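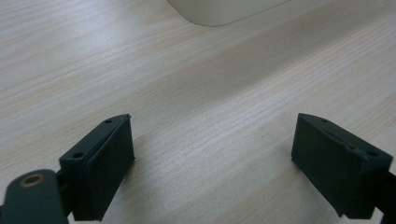 Pale timber tabletop, grain running on the diagonal.

Wemolcombe Household Timber Terms

README for the word list and its companion table

Maintainer: Toivo Hakala
Status: in use, updated when entries come in
Language: English (Australian spelling), with some Finnish source terms

What this is

A list of the words people use for the finish, colour and wear of timber furniture, collected from repair tickets, secondhand listings and workshop notes. It has 523 entries. Each entry is a term, a plain definition, the kind of source it came from and any other spellings we have met.

The list was started because two repair shops kept sending each other furniture with notes the other one misread. At Jumstead, "limed" meant a white wax rubbed into open grain. At Honkanen it meant anything pale. A table was stripped that only needed a wipe-down, and after that we began writing definitions out.

Files

terms.csv - one row per entry
variants.csv - other spellings and regional words, linked by term_id
sources.csv - source types, with names and addresses removed
CHANGES.txt - short notes on each update

All files are UTF-8 with a header row. Commas inside definitions are quoted. If your spreadsheet turns the term_id column into dates, import it as text.

Fields in terms.csv

term_id: a letter and four digits. Never reused, even if an entry is withdrawn.
term: lower case unless it contains a proper name.
group: one of colour, grain, finish, wear, damage, repair.
definition: a sentence or two, no more than 60 words.
source_type: ticket, listing, note or interview.
confidence: 1 to 3. A 3 means both workshops agreed on the definition without changes.
see_also: term_ids separated by semicolons. May be empty.

How entries were chosen

We pulled 600 candidate terms and dropped the ones that were brand names, plain misspellings or the names of tree species. Species names are covered well enough elsewhere and people get them wrong so often in listings that we did not want to add to the trouble. "Blond" stays in because it is used as a colour on its own. So does "honey", which has three definitions depending on who is talking.

Definitions were drafted by one person and checked by a second from the other workshop. Where they disagreed, both meanings are given and numbered, and confidence is set to 1.

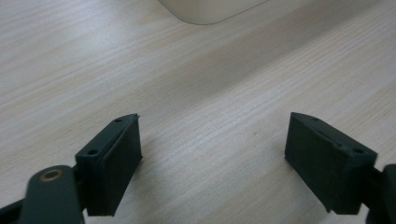
Colour terms gave us the most work. The same board looks different under a shed light and beside a window, and sellers describe what they see on the day. We settled on defining pale colours against each other - cream is yellower than bone, bone is greyer than blond - and left out paint codes entirely. An early draft had them and they caused more arguments than they fixed.

Grain terms are steadier. "Tight", "close" and "fine" are treated as one entry with two variants. "Figured" is kept apart from "patterned", which in listings nearly always refers to a print or a stencil.

Known problems

Listings make up more than half of the sources, so selling words are over-represented. "Rustic" has a long entry for this reason and is still not much use.

There are 6 Finnish terms with no settled English match. They are marked with an asterisk in the term field, which will break an exact search. Strip it first.

The wear group is thin on outdoor furniture. Most of what comes through either shop lives indoors.

Some see_also links run only one way. The checking script, dredis_check.py, reports these as warnings and carries on. Dredis was the name of the old ticket system and has stuck to the script.

Suggesting a change

Send the term, the meaning you know and where you heard it, if you can recall. A photo of the piece is welcome but we can't publish photos of customers' furniture. Changes are looked at on Tuesday afternoons and go into the next update.

Please don't send corrections to term_ids. Gaps in the numbering are entries that have been withdrawn.

Use

Free to copy and adapt, including for shop signs and price lists. Please credit the list as Wemolcombe Household Timber Terms and keep CHANGES.txt with any copy you pass on.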